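How to Write a Movie Recap People Will Finish Reading

A recap is a retelling of a movie with your opinions left in. It differs from a review, which tries to help someone decide whether to watch. Your reader has usually seen the movie already, or never plans to, and wants to go through it again with company.

These steps are the ones I use for the recap column on Brevier. I've been writing it long enough to have made most of the mistakes below.

1. Watch once without notes

Watch the whole thing straight through with your phone in another room. If you type during the first viewing you'll write down plot and miss whatever made you laugh or wince. Afterward, write down the 15 minutes you remember best. Those will probably be the center of the recap.

2. Watch again and log it

On the second viewing, pause as often as you like. I keep a two-column page with the time on the left and the note on the right. Copy lines of dialogue exactly. If you can't make out a line, turn on the captions, and if the captions disagree with what you hear, go with what you hear.

For a 102-minute movie this takes me a full evening. Start at 7 p.m. and you should be done before bed.

3. Cut the log into blocks

Group your notes by what is happening, and ignore the scene breaks. A chase that runs across four locations is one block. A dinner where two separate secrets come out is two. My last recap had 21 blocks in the first pass and nine when it was published.

Delete any block where your only note is that people traveled somewhere. One sentence will get them there.

4. Pick a running complaint

Most good recaps have one thing the writer can't let go of. Marina Stergiou spent an entire recap of a submarine thriller on the captain's sweater. Pick yours from the log, not from the poster, and bring it back three or four times. More than that gets tiring.

5. Draft in present tense

"The inspector opens the door" reads faster than "the inspector opened the door." Use the actor's name or the character's name, but settle on one by the second paragraph. With a large cast, give minor characters labels such as Angry Cousin or Boat Guy.

6. Describe props and effects plainly
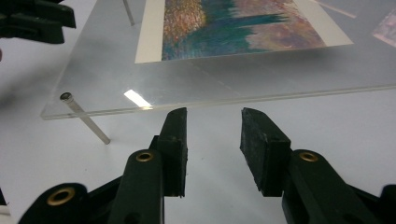
Science fiction and horror give recappers the most trouble, as half of what is on screen has no everyday name. Readers can't picture "a device" or "some kind of tech." Say what it is made of and what shape it is in, then move on. Two black fingers spread open, each with a rubber pad at the tip and a brass-colored eyelet in the plastic, is enough for anyone to follow along. After that you can call it the claw for the rest of the recap.

7. Handle the ending

Put a spoiler line at the top of the page, then tell the ending in full. Recaps that turn coy in the last paragraph annoy everybody. If the ending confused you, say which part, and give your best guess in a sentence or two.

8. Trim and post

Read the draft aloud. Anywhere you run out of breath, split the sentence. My drafts usually lose a quarter of their length here, and the last one ended up at 2,082 words. Check the spelling of every cast name against the credits, put the year of release in the first paragraph, and link to your earlier recaps if the movie is part of a series.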